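Plandden Community Rooms
Progress report to the Vistness Fund
Period covered: start of grant to end of November

Where we are

We are very happy with how this first stretch has gone! When we applied, the breakfast room at Plandden was a storeroom with one working socket and a stack of broken chairs. It now opens at 7:30 on school mornings, and people come in, sit down and eat. The grant paid for the tables, the small appliances, the crockery and the first order of dry goods, and all of that has been bought and is in use.

Attendance started slowly. We had 18 people in the first week, most of them parents dropping off at the school next door. By the last week of November we were at 37, with a good mix of ages, and a few of the older residents from Memau Street now come in early to get the seats by the radiator.

Furniture and surfaces

The tables were the biggest single purchase and we are glad we spent the money there. We went for light wood with a plain grain, and the whole room feels brighter for it -- people comment on it when they walk in. They wipe down easily. We did have to learn about wet glasses, which left rings on one of the tables in the first week, so we bought 24 coasters and put a spare cloth on every table. That has done the trick so far. We would like to re-oil the tops over the winter break and have set aside a little from the cleaning line to cover it.

Toast

Toast is by far the most popular thing we serve. We budgeted for one large catering toaster and ended up buying 3 ordinary two-slot ones from the Tak store instead, for less money. This was a change from the application and we reported it when we made it. Spreading them out means that people make their own toast at the table and talk while they wait, and the line at the counter has more or less gone away. The drawback is crumbs. We empty the trays at closing every day, and the daily checklist by the door has been updated to say so.

Bread has cost more than planned. We get through the sliced loaf quickly and almost nobody wants the rolls, so from next month we are dropping the rolls completely and moving that money over.

Drinks

Tea and coffee are going well. Bottled drinks were meant to be a backup while the sink was being fitted, and we still have part of that order left. The sink is in, the water is on, and we will not be buying more bottles out of the grant.

Still to do

The second shelf unit has not been delivered. The supplier has moved the date twice and we have asked for a firm one. The extra sockets on the window wall are booked. We also want a proper hook rail for the towels, which at the moment end up wherever there is space.

Spending is slightly under plan overall, and the full table of costs is attached separately. We would love to show you the room over a slice of toast if you can make it to Plandden in the new year.
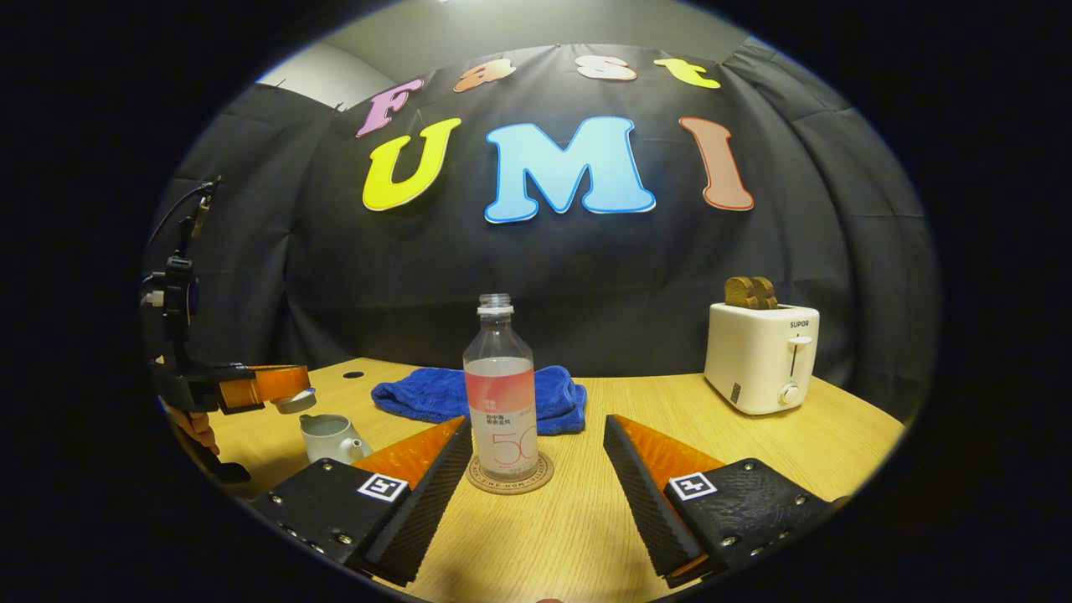
Toaster, bottle on its coaster and a blue towel on one of the light wood tables.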